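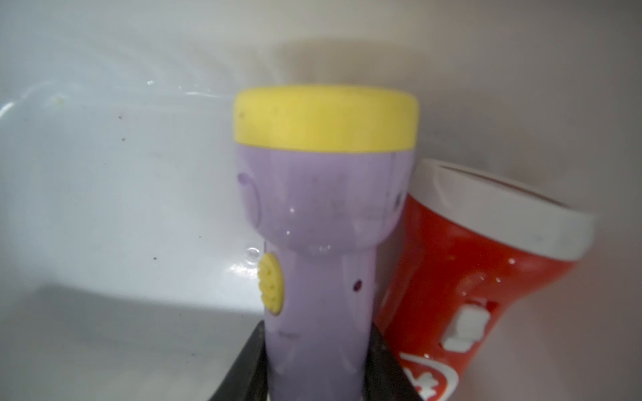
Penelope's shroud: did the suitors really not notice?

loomweight_19
Three years. She weaves all day, unpicks it at night, and 110-odd grown men living in her house never once ask why the thing is still the size of a dish towel. Either Homer is laughing at them or I am missing something.

cutirstead
He's laughing at them. They came for the free pork.

Pamach
Disagree. Weaving was women's business and done upstairs. Would you know how long a shroud takes? I tried a tapestry loom one July and had a bookmark to show for it.

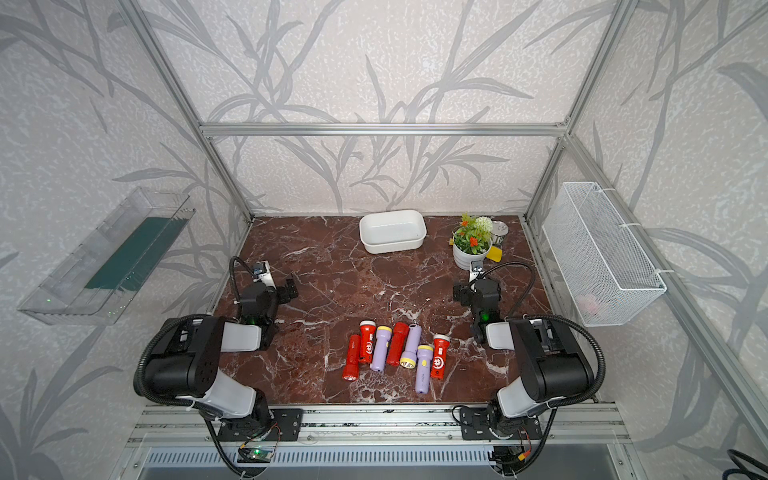 Thread length: 358 words, 2 min read

Movine
Pamach has it. Also, it takes a maid to give her away. The men never work it out on their own, and the poem tells it three times in case we were as slow as they were.

cutirstead
Telling it three times proves it's a good story. It doesn't prove the suitors had an excuse.

loomweight_19
What about her unpicking by torchlight? Surely somebody smelled smoke.

Pamach
The whole hall smelled of smoke. And roast. And suitors.

Sukprasert
I still think Odysseus gets too much credit for being the clever one. He needed a goddess, a disguise and a locked room. She held them off with yarn.

cutirstead
Until she got caught.

Sukprasert
After three years! You can't keep a thread on topic until Thursday.

Movine
Moving this to Odyssey, General. It was posted under Recipes.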